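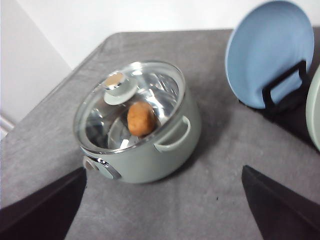

Consuelo Huamán
Product Manager, Bench Automation, Tralov

The Skaltomer Countertop Kit is a two-finger gripper and camera package for laboratories and training institutes that study ordinary kitchen work. It is supplied ready to mount on the purchaser's own arm, with fingers, cables, a wrist camera and a set of practice routines. The routines cover common household goods, among them lidded pots, plates and racks.

Rounded handles and glass lids are demanding for any gripper. The Skaltomer fingers taper towards the tip so that they can reach a lid knob without crowding the rim.
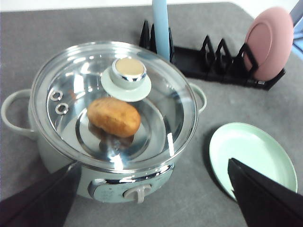
Purchasers may adjust closing force in 20 steps through the Mugo control software, and each setting can be stored under a name of the operator's choosing. Mugo is licensed per bench. Recordings from the wrist camera and from one fixed camera are saved together, with a shared clock, and may be exported at any time. Replacement fingers are sold in pairs.

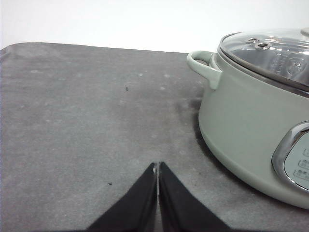 Lernham wrote to us in May that the force settings were easy to learn, but that its staff would have preferred a printed guide to the one on screen. A printed guide of 26 pages is now packed with every kit. Earlier purchasers may request a copy at no charge.

The kit should be used on a level surface with a matte covering. Kitchen appliances must be disconnected from power during practice, and the lid routine is to be run at the lowest speed until the operator is satisfied with the approach.

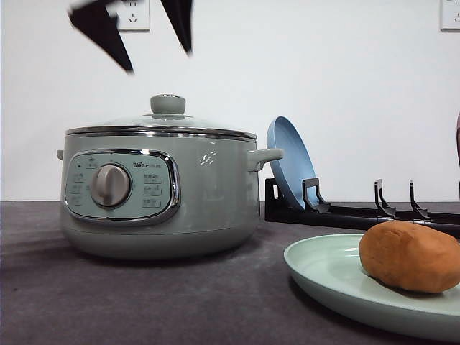 Ordering and Warranty

Kits are dispatched within 30 days of a confirmed order. The fingers are warranted for 2,000 closing cycles and the camera for one year. Household goods, tables and arms are not included. Institutions requiring a formal quotation should state the model of arm in use and the number of benches to be licensed.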